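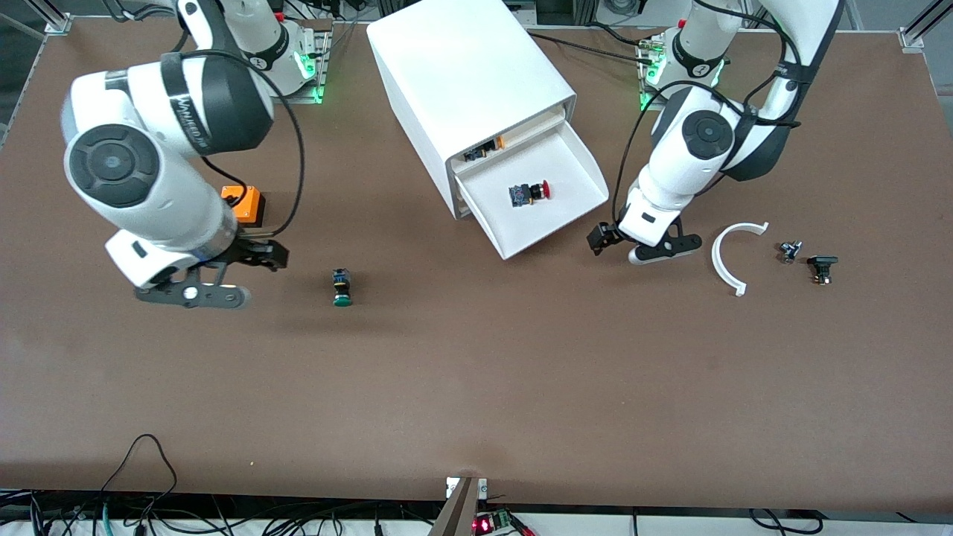 Students who have already worked with one gripper, the instructor at Larby remarked at the end of a spring course, tend to ask for a stronger one, when what they need is a slower approach and a better view of the part. The remark was made during a review of failed grasps, and it states the concern of this chapter well enough to stand at its head.

Chapter 8
Comparing Grippers and Cameras on a Two-Arm Cell

8.1 Purpose of the chapter

Earlier chapters treated the arm, the gripper and the camera as separate subjects. In practice they are chosen together. A finger that closes well on a round cap may hide that same cap from the camera behind it, and a camera that sees the whole table may be too far away to show whether a small switch is standing or lying down. The reader will learn to plan a fair trial of two grippers, to record its results, and to judge when a difference between them is large enough to matter.

The parts used are ordinary electrical components: pushbuttons, emergency-stop buttons, rotary knobs and switches. They suit the purpose because their shapes differ while their sizes remain close. Some are placed on the open table and others in a drawer, where the walls limit the directions from which a gripper may enter.

8.2 Fixed view and wrist view

The fixed camera is used to plan a movement, and the wrist camera is used to finish it. Each has a weakness that the other partly covers. The fixed view loses a part as soon as an arm passes over it, and objects deep inside a drawer may lie in shade throughout a trial.

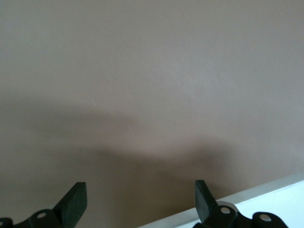 Lighting must be settled before any gripper is scored. In the Parnholm trials, the same software was run under two lamp positions, and the share of parts found on the first attempt fell to 65 percent under the less favorable one. The gripper itself is often the source of the trouble. With the fingers open and nothing between them, a wrist camera may still record a broad, soft shadow that is darkest in the gap between the fingertips, exactly where the part is expected to be. A detection program tuned on evenly lit samples can mistake such a shadow for an object. Background images should therefore be collected with each gripper mounted, and they should not be shared between grippers. The Villalobos method, described in Section 8.5, calls for nearly 3000 background images per gripper.

8.3 Terms used in this chapter

Approach: the final straight movement of the gripper toward a part.
Clearance: the smallest distance between a finger and any surface other than the part.
False grasp: a closing movement carried out where no part is present.
Trial: one complete attempt, from the start position to release or failure.

8.4 Conditions for a fair comparison

Both grippers must be tested on the same arm. Exchanging arms between trials introduces differences in calibration that are easily mistaken for differences in grip. The closing speed is set once and recorded. Where the two makers state force in different ways, the Ekmont test block is used to measure it directly before the first trial and again after the last.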